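Printable version | E-mail this message
Posted Sep 22, 2023 to the Urnix cell maintenance list
From: Carroll bench, Punotau site

Replying to the Claritlow question from last month, quoted here so it stays with the thread:

> We are setting up a second PC teardown cell on a UR arm and keep losing
> the tool panel position. Program runs fine for a week, then the gripper
> comes in low on the bottom row and pushes on the holder. Do you re-teach
> every point when this happens, or is there a shorter way? Also, what do
> you print the holders from, and where do you keep the pendant?

We don't re-teach every point. All the holder positions on our panel are stored relative to one feature plane, and when the panel moves we re-teach the plane and leave the rest alone. It takes 17 minutes if the gripper is already empty.

The order we use:

Stop the program and put the arm in reduced speed. Take every tool out of the panel, including the ones you think won't matter. Check the panel screws before touching any numbers. In August we taught the plane twice on a panel with a loose upper screw and got a different answer each time.

Jog to the approach point in front of the panel with the fingers up. Leave a chassis in place while you do this. We used to clear the bench first, and then the first real approach came in too close to the sheet metal. With a chassis sitting there you see the clearance you will have in production.

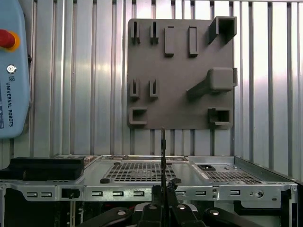 Gray holder panel on the ribbed wall, chassis in front, gripper coming up from below.

Touch off at the two lower corners first, then the upper left. The lower row is the one closest to the chassis and it is where an error costs you something. Save the plane, then dry run each holder from 8 mm out before going in. If one holder is off and the others are good, the holder is bent or cracked and you should print a new one. Don't fix it with an offset in the program. We had offsets on several holders at one point and could not tell which were still needed.

On material, ours are plain gray PLA. PETG held up a little better for the slotted ones but strung badly in the slits and we went back. Reprint the whole panel if you change filament.

The pendant stays at the left side of the bench, with the emergency stop facing whoever is loading. Check the cable when you move it.

The plane routine is program 101 in the shared folder. Our change ticket for it is 2481 if you want the old values. I would still like to hear what finger length you are running at Claritlow, as ours may be longer.

Print | E-mail to a colleague

Recent in this list:
Finger screws backing out after a shift
Re: Re: Chassis locating pins, left side
Spare pendant cable, who has one
Payload setting after gripper swap
Punotau cell: new backup schedule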